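讲稿备注：旧台式机主板拆解与处理器回收
演讲者用，不随幻灯片分发
2024-12-24

第1页 标题
开场不做自我介绍，直接报题目。说明范围：只讲台式机，不讲笔记本和服务器。数据来自Trakano分拣站11月的一批退役办公机，流程文件由Fletus编写，现行版本编号26。

第2页 批次情况
本批共1,000台，机箱型号混杂，入站前硬盘已由送交方拆走。站内只负责三类部件：处理器、内存、整板。电源与风扇另走一条线，今天只在涉及拆卸顺序时提到。
提醒听众：送交单上的配置与实物不符的情况不少，以开箱后核对为准，送交单只作参考。

第3页 开箱后的判断
侧板取下后先不动手，按固定次序看四处：供电线走向、风扇固定方式、金属仓体是否压在主板上方、处理器压框的拉杆朝哪一侧开。
金属仓体若遮住主板一角，先拆仓体再碰主板。有操作员习惯斜着把板抽出来，板边的贴片元件会刮到仓体折边，整板即降为废料级。此处停顿，问现场有没有人这样拆过。
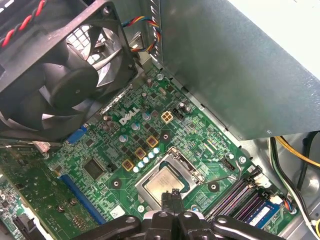
线束的处理单独讲。先拔插头，再理线，不得提着线往外拽。双绞的细线最容易在压接端子处断开，断了以后从外面看不出来。插头拔下后用纸胶带缠成一束，贴在机箱外沿。
散热器拆下后，处理器顶盖上的旧硅脂用无绒布加异丙醇擦除，由外向内擦，避免推入插座四周。顶盖有划痕不影响分级，磨损到型号字样无法辨认的，转人工读码。

第4页 整板保留还是拆散
判断标准只有三条，按顺序执行：
一、电解电容顶部是否鼓起或渗液。立式电容逐个侧看，不要只从正上方看，轻微鼓顶在俯视下不明显。
二、电感与供电接口附近有无变色。
三、安装孔周围的环形焊盘有无裂纹。裂纹多由螺丝过紧造成，早期版本没有这一条，是Geraghty复检后退回一批板才补上的。
三条全部通过的，整板保留，处理器仍须取出单独测试。任一条不通过，拆散。
口头补充：厂牌不作为分级依据。同一厂牌不同年份的板，供电部分差别很大。

第5页 取出处理器
这一页讲慢一点。
拉杆先向下压，再向外移，离开卡扣后缓慢抬起。压框打开到底，确认不会回弹。取处理器时只接触顶盖两条对边，垂直提起，到离开插座为止不得倾斜。倾斜过早，基板边缘会扫过触点。触点在插座一侧的结构，一根歪了整板就要返修，返修工时按25分钟计，已经超过多数旧板的残值。
取出后立即放入防静电托盘，有触点的一面朝下，缺口方向统一朝左上。托盘一盘最多26颗，装满封盖，不叠放未封盖的托盘。
插座空出后，当场盖上保护盖。没有保护盖的，贴低粘度膜，膜不得碰到触点区。

第6页 内存
内存与处理器的先后问题，现行流程写的是先取处理器，内存留在槽内。理由是内存条竖着，能挡住从那一侧伸过来的工具，减少误碰。这个写法有争议，要留时间讨论。
取内存时两端卡扣同时打开，只开一端的板型除外。标签条不得撕除，容量与频率以标签登记，标签缺失的上机读取。

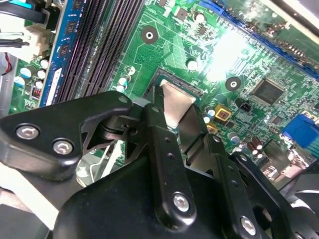

Trerby在会前反馈里写道，他们站的次序正相反，先取内存，原因是竖着的内存条会限制手从侧面进入，操作员为了避让，提起处理器时容易带角度；另外他们希望流程里写明，空槽需不需要防尘。
答复要点：两种次序都可以接受，但同一站内不得混用，混用时漏登内存的情况最多。空槽不要求防尘，整板入袋后即可。如果现场继续追问倾斜的问题，说明可以从内存对侧进手，并把主板转到合适的方位再操作，不必改次序。

第7页 静电与台面
台垫接地每班开始前测一次，读数写在台卡上。腕带戴在不操作拉杆的那只手上。台面上不放泡沫塑料，纸质送交单放在右侧夹板内。
这部分听众多半熟悉，时间不够时可以跳过，只保留腕带一句。

第8页 登记字段
逐项念：批次号、机箱序号、板型、处理器型号、内存条数与容量、整板等级、操作员代码。板型以主板丝印为准，不以机箱外壳标签为准，换过板的机器外壳标签没有意义。
备注栏只写事实，例如“拉杆变形”“右侧安装孔缺垫圈”，不写“状况一般”之类无法复核的话。

第9页 待定事项
下一版拟改两处：一是内存次序改为由各站自行选定并备案；二是增加电容侧看的参考图。保护盖的采购规格还没有定，会后收集各站用量，表格放在签到处，离场前填写。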